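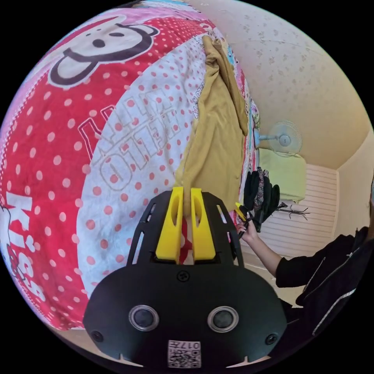
**murivcombe_bench**

Closed-jaw zero is drifting on our hand-held Trelent grippers and I would like to compare notes before I change the service interval. The work is picking up and moving garments on a made-up bed, two units in use at once, yellow fingers, slotted black frame.

Symptom: zero is set in the morning with the fingers empty. By the afternoon Gonulance reports the jaws as slightly open when they are fully closed on nothing. The offset is repeatable within a session and grows over the week. On the worst unit it was 30 counts. Knitwear shows it sooner than sheets do.

Checked so far:

- Trigger return spring swapped, no change.
- Battery voltage steady under load.
- Front housing screws tight on both units.
- Lint in the finger pivots, more than I expected. Cleaned out with a dry brush.

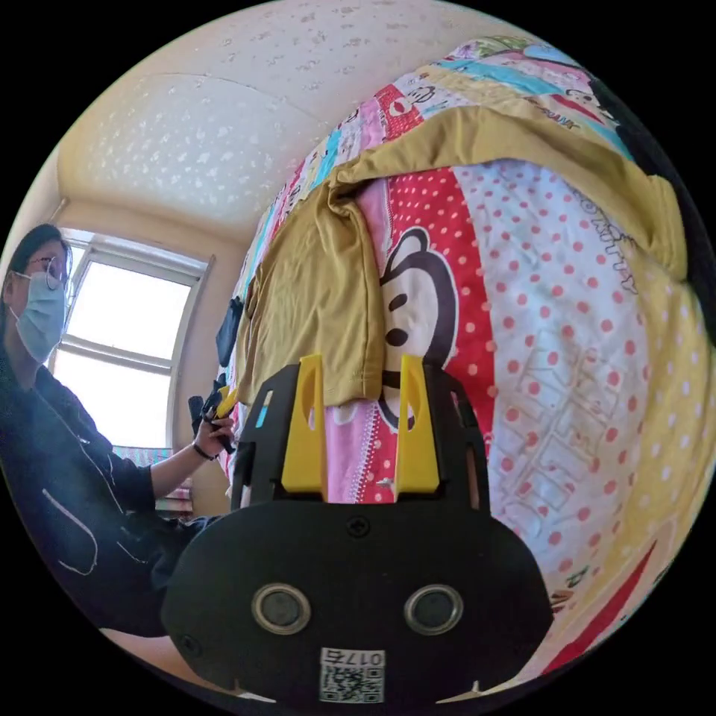

After the brushing the offset dropped by half and then came back over two days, so lint is part of it but I doubt it is all of it. The remaining play is at the root of the left finger. With the trigger held I can rock the tip by hand.

Service interval at the moment is 1000 closures. I am thinking of halving that for fabric work.

---

**leadscrew_lil**

Don't halve anything yet. Rock at the root is nearly always the pivot bush. Ours were the plain Leitão ones, and they go oval under side load. Pulling a sleeve sideways out of a pile is all side load. Fit new bushes, set zero, then log it for a week.

---

**offcut**

Disagree. I've had three of these apart and the bushes were fine each time. The finger was creeping in its clamp. Draw a pencil line across the joint, run a session, look at the line. It costs nothing and you don't need to strip the unit.

Also, what are you setting zero against? If the fingers are splayed at the tips you will get a different number depending on how hard you squeeze.

---

**murivcombe_bench**

@offcut Zero was being set by hand squeeze, two operators. Point taken. I have made a 40 mm gauge block for the open position and now hold the trigger to the stop for closed.

Pencil lines went on both fingers of both units on Saturday morning, 2025-05-31. At the end of the session the right fingers had not moved. The left finger on the worse unit had shifted by about the width of the line. 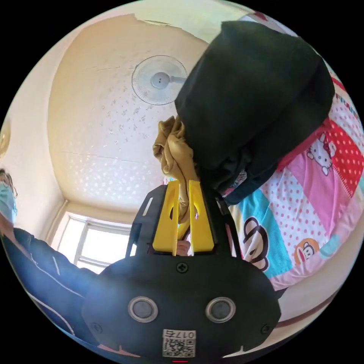 I then pulled that unit down. The clamp face had a polished patch on one side only, so it had been seating on a high spot. Dressed it flat with fine paper on glass, degreased, refitted with a fresh screw. Zero held for the next 352 closures, all on clothing, with two counts of drift.

The bush was also slightly oval, @leadscrew_lil, but I left it in so as to change one thing at a time.

---

**leadscrew_lil**

Two counts is your bush. It will get worse.

---

**offcut**

Two counts is noise. Gonulance rounds to the nearest two anyway, or it did in the March release.

---

**murivcombe_bench**

Still on the March release. Bushes are on order and I will fit one side only, leaving the other unit as it is. Interval stays at 1000 for now, with a brush-out of the pivots at the end of each day.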